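October 23, 2026

Back late, feet killing me, writing this before it all goes. Open day at Brimer, the new building out past Vumencombe. Bus was packed. Nearly missed the 9 o'clock slot becuase I went to the wrong gate.

Badge, orange drink, safety talk. Eight of us in the group, mostly people from Drelbridge, one lad who'd come on his own and asked better questions than anyone. Our guide was Hidayah Purba — quick talker, knew her stuff, didn't mind being interrupted. I interrupted a lot.

First the stores, boring, shelves. Then the room I'd come for. Two arms at one table, sorting parts for a kit. Red circuit boards, bits of wiring, all in yellow trays, and a steel one in the middle where the kit gets laid out. I'd expected something bigger and louder. You could talk normally next to it. Hidayah said boards are the easy bit, they keep their shape. Wires are the pig of a job. Never lie the same way twice.

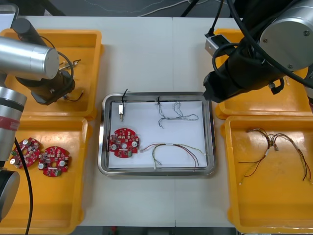
Asked her what happens when one gets dropped. She said it tries again, up to 2 more goes, then stops and waits for a person. Liked that. Reminded me of Dad and the Christmas lights, except he never stopped.

Somebody asked about jobs, of course. She said the kitting people moved over to testing in September and went a bit quiet after. Didn't push. Wish I had now. The Drelbridge lot changed the subject to parking.

Nakamura room after that, named after some founder or other, missed it. Slides. Too many. They've done 371 kits this way so far, she seemed proud, I had no idea if that's a lot. Meant to ask. Sandwiches were egg or egg.

Got a leaflet and a pen. Pen already dead. Wrote down the name of the evening course though, on my hand, and it's mostly washed off — starts with an M? Mechatronics something. Will ring them Monday. Need to find out if you have to have maths.

Still thinking about the wires. Tried picking up my phone charger off the kitchen floor with two fingers and my eyes shut, took me ages. Knocked the cat's water over.

Bed. Mum's bin day tommorow, set alarm.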